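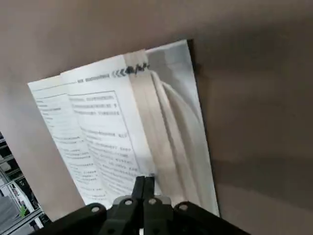
DULUTH, 5 May 2024

Print this post | E-mail this post

The dehumidifier in my basement is a Kitero, bought used in January, and the manual gives its capacity as 53 pints per day. That number is measured in a warm, very damp test room. My basement is neither of those for most of the year, so I spent the spring working out what the machine removes under the conditions it runs in.

Relative humidity is a ratio. It compares the water vapor in the air with the most that air could hold at the same temperature. Cool the air without removing any water and the reading goes up. A basement wall sitting several degrees below the air temperature can therefore have a damp surface while a meter in the middle of the room shows something comfortable. Dew point is the better number to write down, because it moves only when water is added or taken away.

I have two meters. One is a Daltex with a remote probe, the other a plain dial unit that came with the house. They disagreed from the first day, so I did the salt test. Put table salt in a bottle cap, add enough water to make a slush, and seal it in a clear bag with both meters. At room temperature the air inside settles at 75 percent. Leave it overnight. The Daltex read slightly low and the dial read far too high. The dial has an adjustment screw on the back, which I turned until it agreed, and a week later it had drifted again. It is now in a drawer.

The humidistat on the dehumidifier has its own error. It sits close to the coil and samples air the machine has already started to dry, so it shuts off early. The manual covers this in one sentence, under a heading about furniture placement. I moved the unit out from the wall and set the target lower than what I want the room to be. The probe, hung on a nail at the far end near the sump, is the one I believe.

Drainage took longer than the measuring. The bucket holds 17 pints and the float switch stops the compressor when it fills, which in wet weather means the machine sits idle until somebody goes downstairs. A garden hose on the rear port fixes this if the hose falls the whole way to the drain. Mine had a low spot behind the water heater. Water stood in it, backed up, and dripped into the bucket anyway. Two pipe straps took out the sag.

Ayten Bilgin wrote after my last post to ask about frost. Below 65 degrees the coil on this model can ice over, and the defrost cycle then takes up a good part of each hour. Collection falls off well before that - in March I was emptying very little for the electricity used. For a cold space a desiccant unit makes more sense. I looked at one from Melnychuk and did not buy it.

Next I want to put the power meter on it for a full month and work out cost per pint. The filter also needs washing.

Recent posts
Downspout extensions and where the water goes
Sump pump check valve, replaced again
Reading the Melnychuk spec sheet
Rim joist insulation, part 2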